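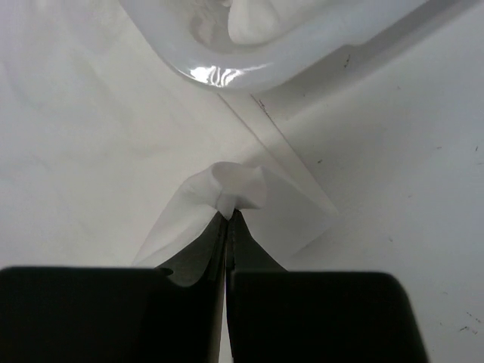 我想写一写Bevness公司的蒸汽熨斗，型号叫Ela，我用它从三月用到现在。市场上介绍熨斗的文章很多，大部分讲的是衬衫和西裤，讲餐巾和桌布的比较少，可是我每个星期熨得最多的恰恰是餐巾和桌布。薄的白布有一个特点：把它铺在白色的桌面上，用两个尖尖的东西在一个地方捏住，布就从那一点开始变形，这时候你才看清楚它原来有多薄。这样的布对熨斗的要求跟牛仔裤完全不同。熨斗太重，布会被推着走；蒸汽太湿，布会粘在熨衣板上；温度太高，白色会变黄，而且变黄以后很难恢复。所以我评价一个熨斗，第一件事是看它怎么对待薄的白布，第二件事才看别的。

先介绍一下我自己的情况，这样读者可以判断我的经验对自己有没有用。我叫Brayan Ccori，秘鲁人，在中国住了很多年，跟我姐姐一起开一个小饭馆，店名是Guzmán，这是我们外婆的姓。店里用布餐巾，不用纸的。这是姐姐的决定，我开始的时候反对，后来习惯了。布餐巾洗完以后都是我熨，一个星期大约80块，另外还有桌布和我们两个人的衬衫。以前我们把餐巾送到洗衣店去，洗得很干净，可是叠得太紧，打开以后中间有一个很深的十字印，姐姐不喜欢。于是我们买了一个Bresadell牌的旧熨斗，是别人用过的，用到底板上的涂层掉了一块，才换成现在这个Ela。下面我常常会拿这两个熨斗比较，请大家记住它们的名字。

我的中文是长大以后学的，有些熨衣服的词我不太有把握，比如“底板”有的人说“底盘”，有的人说“面板”。我说的底板就是熨斗下面发热的、碰到布的那一块金属。

一、买的时候

我在网上看了很久，犹豫的是三种东西：普通的蒸汽熨斗，带大水箱的蒸汽站，还有立着用的挂烫机。挂烫机我第一个放弃了。它对挂着的衣服很方便，可是餐巾没有肩膀，你没有办法把它挂好，用夹子夹住以后，蒸汽一吹，它就飘起来，下面的角永远是卷的。蒸汽站我很认真地考虑过，我看中的那一台要3000块钱，姐姐听了价格以后没有说话，去厨房了，我就明白了。最后买的是普通的蒸汽熨斗，价格便宜得多，我不写具体的数字，商店每个月的价格都不一样，我写了也会过时。

包装没有什么特别的。盒子里有熨斗、一个倒水用的小杯子、说明书和保修卡。说明书有中文和英文两个部分，我两个都读了，有一个地方内容不一样：英文部分说第一次使用以前要空喷一会儿蒸汽，中文部分没有这一句。我按照英文部分做了，喷出来的第一些蒸汽里有一点白色的粉，如果直接喷在布上，可能要重新洗。所以建议大家也先空喷，对着水池或者一块不要的毛巾都可以。

二、重量和手感

Ela比Bresadell轻，这个差别拿起来的第一秒就能感觉到。轻是好还是不好，要看你熨什么。我以前觉得重的熨斗熨得平，这是我外婆的看法，她用过里面放炭的那种，对她来说熨斗就是一块铁，越重越好。熨厚的桌布的时候，我现在还同意她。用Ela熨厚桌布，我需要用手往下压，熨到最后手腕有一点酸。可是熨薄的餐巾，轻的熨斗有很大的优点，它不会把布推出皱纹来。用Bresadell的时候，我常常熨平了前面，后面又出现一条新的折痕，这条折痕是熨斗自己压出来的，比原来的皱纹更难去掉。

手柄的形状适合中等大小的手。我的手比较大，握住的时候小手指碰到水箱上面的边，时间短没有关系，时间长了会有一个红印。姐姐的手小，她说很舒服。手柄上面有两个按钮，前面的是喷水，后面的是强蒸汽。两个按钮离得太近，而且形状一样，我不看的时候常常按错。想喷水，结果喷了一大股蒸汽，吓一跳。用了这么久，我现在还是会按错。希望Bevness下一次把其中一个按钮做成别的形状，这个改变应该不贵。

三、底板

底板的前面是尖的，很细，可以进到衬衫的扣子中间。对餐巾来说，尖的部分主要用在四个角上。餐巾的角有两层折边，缝在一起就成了一个小小的硬块，很多熨斗从上面经过的时候会跳一下。Ela的尖可以从侧面压住硬块，慢慢滑过去，布不会歪。我对这一点很满意。

底板的涂层是深色的，很滑。滑到什么程度呢？如果熨衣板有一点斜，你把熨斗平放在上面，它会自己走。当然不应该把热的熨斗平放，我知道，可是接电话的时候人会忘记。涂层用到现在还没有掉，只有靠近后面的地方有一条细的划痕，应该是衬衫的拉链或者金属扣子造成的，具体是哪一次我不知道。这条划痕不影响使用，我用手指摸过（凉的时候），摸不出来。

蒸汽孔的位置我觉得有一个问题。孔主要在前半部分，后半部分没有几个。往前推的时候，布先遇到蒸汽，然后被后半部分熨干，这个设计很有道理。可是往后拉的时候，顺序就反了，布先被干熨，再被弄湿。所以用这个熨斗熨薄布，应该往前推的时候慢，往后拉的时候稍微抬起来。我用了两个星期才找到这个方法，说明书里没有写。

四、温度

温度用一个转盘调，上面有一点、两点、三点，旁边写着布的种类。没有屏幕，也没有声音，只有一个小灯，加热的时候亮，到了温度就灭。我喜欢转盘，手上有水也可以转。不过转盘上的字太小，而且是灰色的字印在白色的塑料上，晚上在厨房的灯下面我看不清楚。我用红色的指甲油在两点的地方画了一条线，指甲油是姐姐的，她知道。

功率是2000瓦，从冷的状态到小灯灭，时间不长，我一般用这个时间把餐巾从篮子里拿出来，一块一块地拉平。需要注意的是，小灯灭了并不等于温度马上就稳定了。灯第一次灭的时候，底板常常比应该有的温度更高。我试过在这个时候熨一块旧的薄棉布，布上有一点点糊的味道，颜色没有变，但是我很紧张。后来我等小灯灭了，再亮，再灭，才开始熨。用了这个办法以后没有再闻到那个味道。
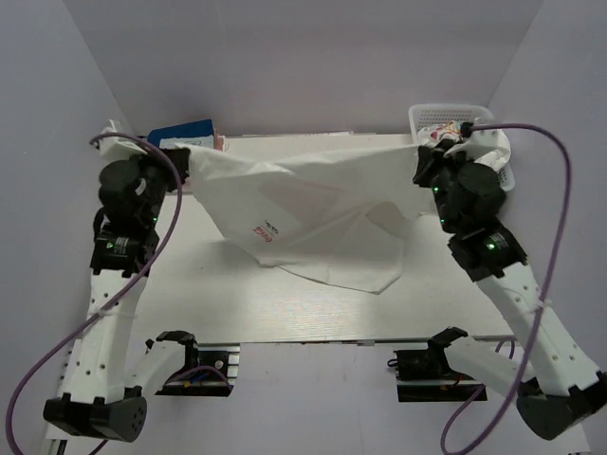 棉布我用两点半，就是转到两点和三点的中间。亚麻布按照说明书应该用三点，我也用三点，但是要在布还比较湿的时候熨。化纤的布我不太熨，我们店里有几块混纺的餐巾，是开店的时候别人送的，用一点，不开蒸汽，很快就平了。混纺的餐巾好熨，这个我必须承认，可是它们不吸水，客人擦了手以后手还是湿的，所以平时放在柜子里。

五、蒸汽和水

水箱可以装200毫升水。这个数字在商店里看起来没有意思，在家里就很有意思了，它决定你要去几次水龙头。熨衬衫的人大概不会觉得小，熨完一两件，水还有。对我来说不够。开着最大的蒸汽，我熨餐巾熨到一半就得停下来加水，加了水以后又要等它热起来，节奏就断了。后来我改变了顺序：先把餐巾都喷湿，卷起来，放在一个塑料袋里，过一个小时再熨，这样熨斗的蒸汽可以开小一点，甚至不开。这个方法是我外婆的，她没有蒸汽熨斗，当然只能这么做。我学了新东西以后又回到了她的方法，她要是还在，一定会很得意。

加水的口有一个小盖子，盖子关上的时候应该有“咔”的一声。有时候没有这个声音，盖子看上去也是关好的，可是熨斗一往前倾，水就流出来。我的建议是关好以后用大拇指再按一下。配的小杯子嘴太宽，倒水的时候总有几滴流到外面。我换了一个装酱油的旧瓶子，洗了很多次，确定没有颜色和味道了才用。

关于漏水。很多人抱怨蒸汽熨斗滴水，Ela也滴，但是有规律。温度在一点的时候开蒸汽，一定滴，这是使用的人的错误，不能怪熨斗。温度在两点以上，小灯灭了再开蒸汽，我没有遇到过滴水。连续按很多次强蒸汽，就又会滴，看起来是底板来不及加热。Bresadell漏水没有规律，什么时候想漏就漏，跟它比起来，Ela让人放心得多。

水的问题也要说一下。我们这里的水很硬，烧水壶里总有一层白色的东西。说明书说可以用自来水，我开始相信了，用了一段时间以后，蒸汽孔边上开始出现白点，有一次白点掉在一条深蓝色的围裙上，擦不掉，只好再洗。现在我用一半自来水一半纯净水。除水垢的功能在转盘的最左边，操作的方法是装满水，加热到最高温度，拔掉插头，拿到水池上面，打开除垢，让热水和蒸汽一起流出来。做这个的时候要小心，蒸汽非常多，我建议把袖子拉下来。流出来的水里有很多白色的小片，看了以后会有一种满足的感觉。我一个月做一次。

六、实际熨餐巾的过程

可能有的读者对这个过程不感兴趣，可以跳过去。我写出来是希望熨同样东西的人可以跟我交流。

餐巾洗好以后不要完全晾干。在我们店后面的院子里，夏天晾一会儿就够了，冬天要看天气。太干的棉布很硬，用多少蒸汽都有一点皱，尤其是四条边。拿进来以后，先抓住两个角，用力抖一下，然后铺在熨衣板上，用手从中间往外面推。手推过以后，大的皱纹就没有了，剩下的是小皱纹，小皱纹才是熨斗的工作。

先熨反面，再熨正面。反面熨边，正面熨中间。边上有折边，折边如果先从正面熨，会在正面留下一条发亮的印子，白布上的这种印子在灯光下看得很清楚。有一位老客人问过我，为什么我们的餐巾上有一个发亮的方框，他以为是花样。那时候我还用Bresadell，也还不懂这个道理。现在换了熨斗，也换了方法，方框没有了，究竟是哪一个的功劳，我不能肯定，也许两个都有。

熨的方向要跟着布的线走，横的或者竖的，不要斜着熨。斜着熨，方的餐巾会变成菱形，叠起来的时候角对不上。这一点跟熨斗的好坏没有关系，最好的熨斗斜着推也会把布推歪。我教过一个在店里帮忙的学生，他熨得很快，很有力气，每一块都是菱形的。我把它们重新喷湿，拉回来，再熨一次。

熨完以后不要马上叠。刚熨完的布里面还有一点湿气，马上叠起来，折的地方会有波浪。我把它们搭在椅子背上，一块压着一块，等到凉了再叠。叠的时候只叠，不再压，这样打开以后就没有姐姐讨厌的那个十字印，只有一条很浅的线。

桌布的过程差不多，但是它太大，熨衣板放不下，会拖到地上。我把一条厚毛毯铺在饭馆最长的桌子上，上面再铺一条旧床单，直接在桌子上熨。这时候电线的长短就重要了。

七、电线

Ela的电线比我希望的短。在家里的熨衣板上没有问题，在饭馆的长桌上，熨到另一头就不够了，必须把桌布转过来，转的时候熨好的部分又会有一点皱。我试过用接线板，可以解决，但是要买能承受这个功率的，细的那种会发热，我摸过一次以后就不用了。安全的事情不应该省钱。

电线从熨斗后面出来的地方有一个可以转动的球，很灵活，左手右手都方便。我用右手，姐姐用左手，以前的熨斗她用的时候电线总是横在布上，现在没有这个问题了。电线外面包的是布，不是塑料，放在湿的餐巾上会吸一点水，我有点担心，不过到现在没有发生什么。

八、自动关机

平放不动一会儿，熨斗会自己停止加热；竖着放的话，时间更长一些才停。这个功能很好，我有过一次把熨斗忘了的经验，那次是Bresadell，它没有自动关机，我从市场回来的时候，它还热着，竖在板上，旁边就是一堆餐巾。什么事情也没有发生，可是我晚上没有睡好。

Ela的缺点是关机以后只有小灯闪，没有声音。我叠餐巾的时候背对着它，转过来继续熨，推了两三下才发现不热了。冷的底板加上没有变成蒸汽的水，布上就出现一摊水。这种情况我遇到过很多次。要是能有一声很小的提示，我会更喜欢它。姐姐的意见跟我相反，她说厨房里已经有太多东西在叫了。

九、衬衫和其他的衣服

熨衬衫，它是一个好熨斗，没有特别的地方要说。领子从两头往中间熨，袖口先熨里面，扣子中间用尖的部分。蒸汽可以去掉坐车时压出来的皱纹，不用喷水。有一件很旧的亚麻衬衫，我每次都熨不平，现在也熨不平，我想这件衬衫的性格就是这样。

羊毛的裤子我垫一块湿的薄棉布在上面熨，不让底板直接碰到羊毛。这块垫布就是一块破了一个洞的餐巾，洞在角上，不影响。毛衣我不熨，只在上面悬空喷一点蒸汽，再用手整理形状。Ela竖着也可以喷蒸汽，说明书上画了一件挂在衣架上的外套。我试了，可以用，但是拿着装满水的熨斗举一会儿胳膊就累了，而且水箱里的水少的时候，竖着喷不出来。需要经常熨挂着的外套的人，还是应该买挂烫机。

十、跟Bresadell的比较

我不想说Bresadell的坏话，它是旧的，别人用了几年以后才到我手里，拿它跟一个新的熨斗比是不公平的。它有两个地方我现在还想念。第一是重量，熨桌布的时候不用压，自己就平了。第二是底板后面是圆的，往后拉的时候不会把布卷起来，Ela的后面是直的，有时候会卡住折边。如果涂层没有掉，我可能到现在还在用它。我现在把它放在架子的最上层，熨特别厚的桌布时，我会犹豫要不要拿下来，然后想起那块掉了的涂层，就算了。

Ela比它好的地方是温度稳定、漏水少、尖的部分细、电线灵活，还有自动关机。对薄的白布来说，温度稳定是最重要的，我用Ela没有烫黄过一块餐巾，用Bresadell烫黄过好几块。

十一、售后

用到夏天的时候，喷水的按钮按下去弹不起来了。我给Bevness的客服打电话，电话等了很久，接电话的人很有礼貌，问了我购买的时间和机器下面的号码，让我先把喷水口在温水里泡一泡。我泡了，没有用。第二次打电话，他们同意让我寄回去。寄过去的邮费是我出的，寄回来的是他们出的。修的时间不到两个星期，回来以后按钮好了，水箱也被擦得很干净。没有熨斗的那段时间，我又把餐巾送到洗衣店，姐姐又看见了十字印。

保修的规定里有一句话我想提醒大家：家庭使用可以保修，商业使用不保修。我在电话里老实地说了我熨的是饭馆的餐巾，客服的人停了一下，说他会写“家庭”，也没有再问什么。我很感谢他，但是我不能保证别人也遇到这样的人。如果你的店比我们的大，应该在购买以前问清楚，最好让他们用文字回答。

十二、收纳和清洁

它后面有可以绕电线的地方，但是要等底板凉了以后再绕，电线的布碰到热的金属不好。凉下来需要的时间比加热长得多，我一般是熨完了就去准备晚饭的材料，回来再收。收以前一定要把水倒掉。我有一次没有倒，过了几天再用，蒸汽有一股不太好的味道，喷了一箱水以后味道才没有了。

底板用湿布擦就可以，不要用粗糙的东西。淀粉浆会在底板上留下一层东西，越用越黏，我现在几乎不上浆了，只有节日的时候，姐姐要求餐巾能立起来，我才上一点。上了浆的布要从反面熨，熨几块就擦一次底板。这样慢，可是白布上不会出现棕色的小点。

十三、关于熨衣板

有人会问我为什么评论熨斗还要讲熨衣板。我觉得这两个东西是一起工作的，板不好，熨斗再好也没有用。我们的板买的时候不到200块钱，腿有一点晃，我在一条腿下面垫了一块软木。板面的布套原来很薄，下面是金属的网，蒸汽大的时候，网的花纹会印在餐巾上，一个一个小菱形，很整齐，也很难看。我在布套下面加了一层旧毛毯，花纹就没有了。如果你买了新的熨斗，发现熨出来的薄布上有奇怪的印子，先看看板，再怪熨斗。

板套最好是浅颜色的。我们以前用过一个深红色的，第一次用强蒸汽，颜色就跑到了餐巾上，变成粉红色，有三块怎么洗也洗不掉，后来给厨房当抹布了。现在用的是没有染过的棉布套，脏了就跟餐巾一起洗。

十四、给谁用

如果你一个星期熨几件衬衫，Ela完全够用，也许还有一点多余，可以买更便宜的。如果你像我一样熨很多薄的棉布和亚麻布，又没有地方或者没有钱放一台蒸汽站，我推荐它，但是请准备好多次加水，或者像我一样提前把布喷湿。如果你主要熨厚的桌布、窗帘、帆布，我不推荐，它太轻。手特别大的人，买以前应该去商店里握一握。

补充：12月30日星期六晚上，店里坐满了，餐巾不够用，我在厨房后面临时熨了一批，布还是从洗衣机里刚拿出来的，很湿。我把温度开到三点，不开蒸汽，慢慢地熨，底板下面一直有声音，可是熨出来是平的，也没有黄。不过我不建议平时这样做，很费时间，地上也都是水。那天晚上还有一位客人想知道餐巾是在哪里买的，我告诉他，是姐姐在布料市场买了一整卷白棉布，请裁缝店做的，裁剪加缝边，连布一共花了2000块钱。裁缝店一开始把折边做得太宽，后来改窄了，窄的折边好熨得多。想自己做餐巾的朋友，可以先做一两块，洗一次，熨一次，看看角上厚不厚，再决定折边的宽度。

有人如果也在用Ela，请在下面留言告诉我，你们的喷水按钮有没有出过问题。还有，我一直没有弄明白，转盘上两点和三点之间那个像小云一样的符号是什么意思，说明书的两个部分都没有解释。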